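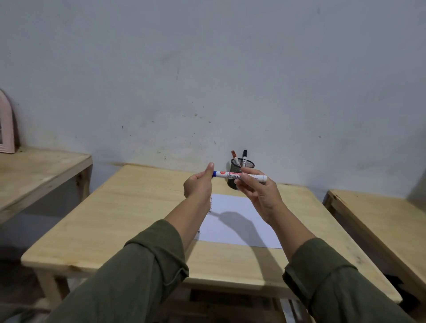 Naheed Baloch has run the robotics club at Ullon for two years, and for most of this term the members have worked on one job: getting a machine to pick up a whiteboard pen, take hold of it properly and put it in a pot. The practice station is a pale wooden desk against the wall with a sheet of paper on it and a black mesh pen holder at the back. A person does the job first, holding the marker level in both hands over the paper, and the students then work out which parts of that their arm will have to copy. "People think the pot is the hard part," Baloch says. "The pot stays still. The hard part is what your fingers do before you get there."

The club meets after lessons and has a mixed membership, some of whom had never written a line of code before they joined. Their project is called Hillumex, a name the students voted for and which Baloch says she has stopped asking about. It will be entered in the Karabulut Cup, a regional contest for school and college teams, next May.

The rules of the cup give each team a desk, a set of pens and a time limit. Points are awarded for every pen that ends up standing in the holder, and taken away for any that roll on to the floor. Teams may use any arm they like as long as the total cost stays under £700. Hillumex has come to £657 so far.

"That leaves us £43 and a term and a half," says Baloch. "We had a long argument over whether to spend it on a better wrist motor. I was against it. They bought screws and a spare cable, so I suppose I won, but they may want the motor again after Christmas."

Before anyone touches the arm, each student has to do the task by hand and write down every movement. Baloch brought this in after the first year, when the team went straight to programming and spent weeks on a grip that could not work.

"They had the arm coming straight down on the pen from above, and that's fine for lifting it," she says. "Then it has to go into the pot upright, and the wrist couldn't turn far enough. If they had picked up a pen themselves and watched what they did, they'd have seen it on the first day. You change your hold halfway. Most people use the other hand to do it and don't notice."

The notes from these sessions go into a shared folder. Some run to several pages. One student split the movement of the left thumb into six stages, and Baloch asked him to try again with three.

Pens were chosen over blocks or balls because they are awkward. They roll, they are thin, and the weight moves when the cap is off. The students have also found that a grip that suits one make of pen may slip on another, so they now test with whatever is in the room.

The software is Nukow, a free package that the team can run on the club's older laptops. Baloch describes it as "slow but easy to read". New members start by changing a single number, such as how hard the gripper closes, and seeing what happens.

She would like more of the younger pupils to join in September, and says they do not need to be good at maths. "I need people who will do the same thing thirty times and write down what happened each time," she says. "I can teach the rest of it on the way."

Anyone interested can leave their name at the main office or come along to the first meeting of term.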